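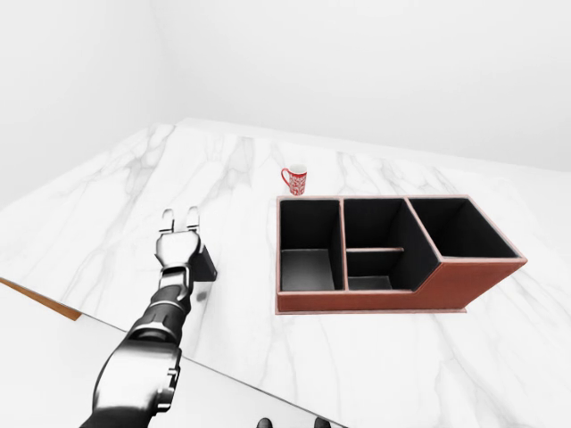 大理石の天板、やめたほうがいいですか? 石屋さんに聞いてきた

2021年4月11日

石材加工の会社Clarkeroの工房におじゃましてきました。話してくれたのは、キッチンや洗面の天板を専門にしている職人さん。名前は出さない約束なので、以下「職人さん」で。録音が途中で切れていたため、後半はメモ頼みです。急いで起こしたので読みにくかったらすみません。

最初に聞いたのは、やっぱりこれ。大理石のキッチン、やめたほうがいいですか。

「一日に何回も聞かれますよ、それ。やめたほうがいい人はいます。輪じみをひとつ見つけて、その晩眠れない人。そういう人には最初に言います。ほかの石にしましょうって。売る側なのにね」

輪じみ。レモンや酢、ワインのグラスの底の跡。しみ、と呼ぶけれど、色がついているとは限らないそうです。

「酸で表面が溶けてるんです。エッチングっていいます。磨いた面の艶がそこだけ消える。だから洗剤でこすっても取れない。取れないから強い洗剤を持ってくる。その洗剤がまた酸性だったりして、広がる。うちに電話が来るころには、たいてい大きな雲みたいになってます」

油の場合は逆。これは本当に染み込んでいるので、吸い出すことができるとのこと。粉を練った湿布を貼って、ラップで覆って、放っておく。

「一晩で諦める人が多いですね。乾ききる前にはがしちゃう。乾くときに引っ張り上げてくれるのに、いちばんいいところで見に行っちゃう。気持ちはわかりますけど」

何を練るんですか、と聞いたら、市販の湿布剤でいい、重曹でもやれないことはない、と。ただし目立たないところで試してから。これは何度も念を押されました。

艶ありと艶消し、どっち。

ここは意外な答え。わたしはずっと艶ありのほうが丈夫だと思い込んでいました。

「表面が詰まってるから水は入りにくい。それは本当。でも台所で気になるのは水より酸の跡でしょう。艶消しなら、艶が消えようがない。跡がつかないわけじゃなくて、見えにくい。自分の家は艶消しです。子どもがオレンジを切ったまま置いておくんで」

艶消しの欠点は? 手の脂。濃い色だとけっこう目立つらしい。白や薄いグレーならそんなに気にならない、とのこと。

色の話になると止まらない人で、サンプルの板を次々に出してきてくれました。Wendskaという名前で扱っている石は、灰色の地に柔らかい白い筋。Echeverríaはもう少し黄色みがあって、筋が細かい。どちらもClarkeroでの呼び名で、よその店で聞いても通じないそうです。

「小さいサンプルだけで決めないでください。本当に。手のひらの大きさだと筋が一本も入ってないことがある。逆に、いちばん派手なところを切ってあることもある。板の全体を見に来てください。来られないなら写真を送ってもらう。どこを天板に使うか、紙を当てて相談する。それをやらないで、届いてから違うって言われるのが、お互いいちばんつらい」

わたしの知り合いにもいました、届いてから泣いた人。筋が流し台の穴でばっさり切れていた。

「それは割り付けですね。シンクの穴で抜ける部分に、いい柄を持っていっちゃった。抜いた石はごみ箱の横です。もったいない。先に穴の位置を決めて、それから柄を動かせばいいんです」

継ぎ目の話

L字のキッチンだと、どうしても継ぎ目が出る。どこに入れるか。

「角で斜めに継ぐと図面ではきれいなんですけど、自分は好きじゃないです。とがった先が欠けやすい。まっすぐ継いで、筋の流れをできるだけ合わせる。お客さんは最初の週だけ継ぎ目を見て、そのあと忘れます。欠けたところはずっと見ます」

シンクの真ん前で継ぐのも避けるとのこと。水がかかるし、石が細くなっている場所なので。運ぶときに割れるのも、だいたいその細いところ。

運ぶ話で出てきたのが、Grirkbridgeの古い集合住宅の現場。これは長くなるので端折ります。一枚ものの大きな島、重さが900キロ近い。エレベーターには入らない。階段も曲がれない。結局、窓を外して上げることになって、許可が下りるまで待たされたそうです。

「石はもうできてるのに、置くところがない。工房の真ん中に立てかけたまま、みんなその横をカニ歩きで通ってました。見積もりの前に搬入経路を見てください、っていうのは、あの現場から言うようになりました」

キッチンの下の床も見るそうです。古い家だと、棚より先に床のたわみを直す。ここを省くと石にひびが入る。石のせいにされる、と職人さん、ちょっと不満げ。

シーラーは塗るべきか

塗るべき。ただ、期待しすぎないで、と。

「コーティングだと思ってる人が多いんですけど、よく使うのは浸透させるタイプです。染み込むまでの時間を稼いでくれるだけ。酸には効きません。塗ったのに跡がついた、って怒られるんですけど、それは別の話なんです」

塗り直しの時期は、水を垂らしてみればわかる。玉にならず、石の色がすっと濃くなったら、そろそろ。使い方で全然違うから、何年ごとと決めないほうがいいと言っていました。塗ったあとの余りをよく拭き取ること。残すとべたべたの膜になって、それを取るほうが大仕事。

塗り直しは自分でできますか。

「できます。2人いると楽ですね。塗る人と拭く人。ひとりだと、塗り終わった端から乾いていくんで」

毎日の掃除

拍子抜けするほど普通でした。ぬるま湯、中性洗剤を少し、柔らかい布。そのあと乾いた布で拭く。以上。

クエン酸はだめ。酢もだめ。水垢取りとして売られているものは裏を読む。クリームクレンザーは艶が変わるので、これもだめ。メラミンのスポンジも、艶ありの面には使わないほうがいいとのこと。うち、全部やってました。石じゃないからいいんですけど。

「水垢がいちばん厄介なんです。普通は酸で落とすものだから。大理石だとそれができない。蛇口の根元だけは、使ったあとに拭いてほしい。ほかは適当でいいです」

熱い鍋は? 石そのものはわりと耐える。でも急に一か所だけ熱くなるのはよくない、鍋敷きを使ってください、と。シーラーが変色することもあるし、継ぎ目の樹脂が傷むこともある。

直せるもの、直せないもの

浅い跡なら磨き直せます。艶消しのほうが直しは簡単で、艶ありは周りと合わせるのに手間がかかる。部分だけ磨くと、そこだけ別の光り方になるから、結局広く磨くことに。

「ネットで粉を買って自分で磨く人がいますけど、小さい跡を直そうとしてくぼみを作っちゃう。光を斜めから当てると、はっきりわかります。迷ったら磨く前に電話してください。磨いたあとの電話は高くつきますよ」

角の欠けは樹脂で埋める。かけらが残っていたら捨てないで、小袋に入れて取っておくこと。合わせられれば、そっちのほうがずっと自然に仕上がるそうです。

割れはどうかというと、これは場所しだい。シンクの脇の細い部分なら、裏から補強して継げることが多い。広いところの真ん中に走ったひびは、見た目を完全に戻すのは難しい。あと、生まれつきの筋をひびだと思って慌てる人も多いとか。爪を滑らせて引っかからなければ、たいてい石の模様です。

今まで断った仕事ってありますか、と最後のほうで。

「ありますよ。飲食店のカウンターで、真っ白で、鏡みたいな艶で、ずっと新品のままにしたいと。レモンを絞る店なのに。無理ですって言ったら、じゃあ別のところに頼みますと。それから5年くらいかな、そのお店から直しの依頼が来ました。行ったら、端から端まで跡だらけ。でもね、きれいだったんです。人が座る場所だけ艶が引いてて。艶消しに磨き直しましょうかって聞いたら、角の欠けだけ直してくれればいいって」

工房の奥では次の板を切る水の音がずっとしていて、録音の半分はその音でした。聞き取れなかったところは本人に確認してもらっいます。

価格のことも聞いたのですが、石の等級、厚み、穴の数、小口の加工で変わりすぎるので、数字は載せないでほしいとのこと。小口は丸くするより、軽く面を取るだけのほうが安く済むそうです。ただし完全な直角のままは欠けるのでおすすめしない、と。

見学は予約すればできます。板を見るなら曇りの日の午前中がいいと言われました。晴れの日は何でもきれいに見えるから。汚れてもいい靴で。床はずっと濡れてます。

次回は6月、同じClarkeroで、洗面台の石について聞く予定です。歯磨き粉と化粧水の話になるはず。質問のある方はコメント欄へどううぞ。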